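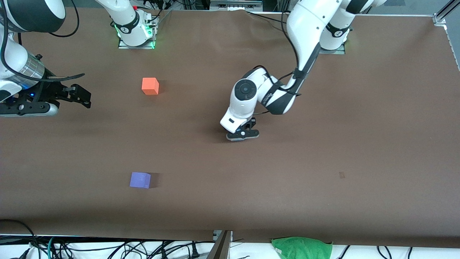

Week 9 handout: The stacking cell fault, what we know so far

Read before lab. Bring your notes from the April safety talk, we will need the stop categories again.

Background

Two-arm cell, foam cubes, Grudora controller, task script from the Murakami exercise set. Job is simple. Pick one cube, put it on the other, back off. Same script ran fine at Susovthorpe all spring. Ours stopped on a force limit during the descent, log line 416, and the arm stayed locked till it was reset by hand.

What the log says

line 258 - both arms report ready
line 416 - force limit, left arm, descending
line 435 - operator reset

Nothing between 258 and 416 looks odd. No dropped messages. So don't start by blaming the network, last year half the reports did that and lost points.

Likely cause

Table height. The Clernero calibration routine touches the surface once and saves that value. Someone put a new cover on the table and did not run it again. Planner thinks table is lower than it is, gripper goes down too far, fingers press the surface, force goes up, arm stops. The stop is the part that worked. The fault is the stale number.

Second suspect is the offset between wrist camera and fingertips. If it is off, the cube position is wrong by the same amount every time, in the same direction relative to the hand. Easy to test: turn the wrist, look again at the same cube. Estimate moves with the hand = bad offset. Estimate stays put = look elsewere.
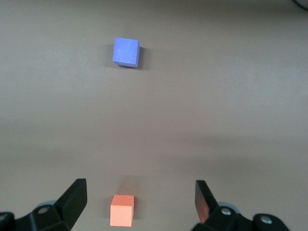 Wrist camera view, jaws open, orange cube between them and nearer the left finger.

Off-center grasps

Not a fault on its own. One finger gets there first and pushes the cube over before the other closes. Foam is forgiving. A heavy or fixed part is not, you get a side load on the wrist and maybe another force stop. Keep this seperate from the height problem in your write-up, they give different force directions - vertical for height, sideways for centering.

The part I care about most

The reset. Log shows the operator cleared the stop and sent the next move 45 seconds later. No check of the fingers, no check of the other arm's pose. With two arms sharing one table a reset on one does not mean the other is where you think it is. Rules from now on:

1. Stop trips, hands stay out. Say it out loud to your partner.
2. Read the fault line before clearing anything.
3. Look at both arms, then at loose cables near the table edge.
4. Jog up, slow speed, never down.
5. Recalibrate height if the cover was touched at all.
6. Write it in the cell log.

For lab

Draw the force you expect on the wrist for each suspect. Explain why raising the force limit is the wrong fix (two or three sentences is plenty). Then propose one check the script could run before the first descent.

Due Tue 5 June, start of class, paper copy.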